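4. 衣類たたみデータの収集手順(双腕構成)

この章では、Calter双腕ステーションで衣類をたたむ動作の教示データを記録する手順を説明します。機器の据え付けと原点合わせ(第3章)が済んでいることを前提とします。

4.1 記録を始める前に

1. 制御盤の電源を入れ、両腕が待機姿勢に戻るまで待ちます。
2. 収集ソフトPerumを起動し、タスク一覧から「衣類・たたみ」を選びます。
3. 頭部カメラと左右の手首カメラの映像が、3画面とも更新されていることを確認します。
4. 衣類を作業面に置きます。開始時の形はそろえず、毎回変えてください。丸める、裏返す、片側に寄せるなど、置き方は自由です。

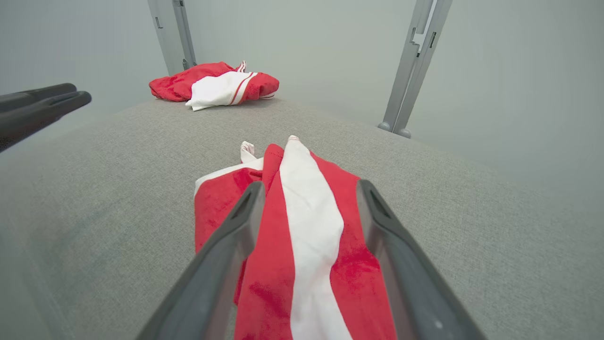
5. エピソード名を入力します。名前には作業者の略号と通し番号を使います。
6. 非常停止ボタンに手が届く位置に立ち、「準備完了」を押します。

注意:両腕の可動範囲に手や頭を入れないでください。衣類を置き直すときは、必ず一時停止の状態にしてから行います。

4.2 持ち上げと展開

1. 「記録開始」を押します。表示が赤に変わるまで操作アームを動かさないでください。
2. 片方のグリッパーで衣類の縁をつかみ、作業面から離れるまで持ち上げます。
3. もう片方のグリッパーで反対側の縁をつかみます。
4. 両腕をゆっくり開き、縁を張ります。引きすぎると縫い目を傷めるため、張力表示が黄色になったら止めます。
5. 裾が作業面に触れない高さで2秒間静止します。この静止区間は、後の自動分割で区切りとして使われます。

補足:つかみ損ねても記録を止める必要はありません。つかみ直しの動作も学習に使います。ただし衣類が作業面の外に落ちた場合は「破棄」を押し、4.1の手順4からやり直してください。
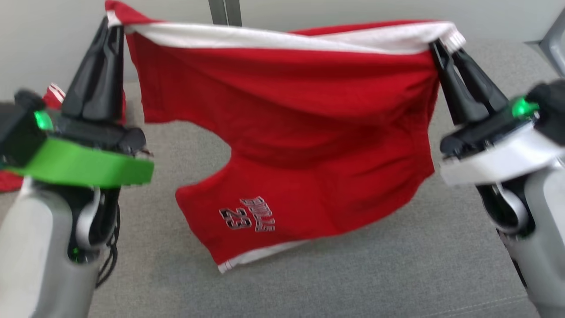
レンツォ・ベッリーニより:静止の2秒は、初めての人には思ったより長く感じられます。私は画面の秒表示を見ずに声に出して数えていますが、それで分割に失敗したことはほとんどありません。縁をつかむ位置は毎回少しずつずらしたほうがよく、同じ場所ばかりつかんだデータで学習させたときは、別の服でまったくつかめなくなりました。

4.3 たたみと終了

1. 展開した衣類を作業面に下ろします。手前から奥へではなく、奥から手前へ引きながら下ろすとしわが少なくなります。
2. 左右の端を合わせて長手方向に折ります。
3. 折り目を指先で軽く押さえ、ずれを直します。
4. グリッパーを開き、衣類から離して待機姿勢に戻します。
5. 「記録終了」を押し、判定を入力します。

1エピソードの上限は290秒です。上限に達すると記録は自動で終了し、判定欄は「未完」になります。 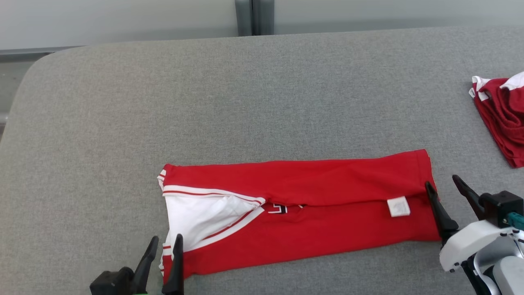 判定は「良」「可」「不可」の3段階で、作業者本人がその場で入力します。後からまとめて入力すると基準がぶれるので避けてください。横長の長方形に収まっていれば、表面に多少のしわがあっても「良」とします。写真の赤いシャツのように小さな白いラベルが外に出ていても、減点の対象にはなりません。折り目が斜めになり、下の層が大きくはみ出したものは「可」、形が崩れたものは「不可」です。「不可」のエピソードも削除せずに残します。

4.4 保存と点検

1. 9エピソードごとに記録を一時停止し、保存先の空き容量を確認します。
2. 一覧画面で、各エピソードに頭部と左右手首の映像、関節角、グリッパー開度がそろっていることを確認します。欠けがあるものには警告印が付きます。
3. 警告印の付いたエピソードを開き、欠けた区間が冒頭または末尾だけなら「切り詰め」を選びます。途中に欠けがあれば「除外」を選びます。
4. 「送信」を押してMogensenサーバーへ転送します。転送中は制御盤の電源を切らないでください。

1種類の衣類につき、目標は780エピソードです。目標に達する前でも学習は始められますが、衣類の種類を途中で入れ替えたときは、タスク名の末尾に新しい枝番を付けてください。

指先の摩耗や汚れは把持の成否に影響します。作業の終わりに乾いた布で拭き、傷があれば第7章に従って交換します。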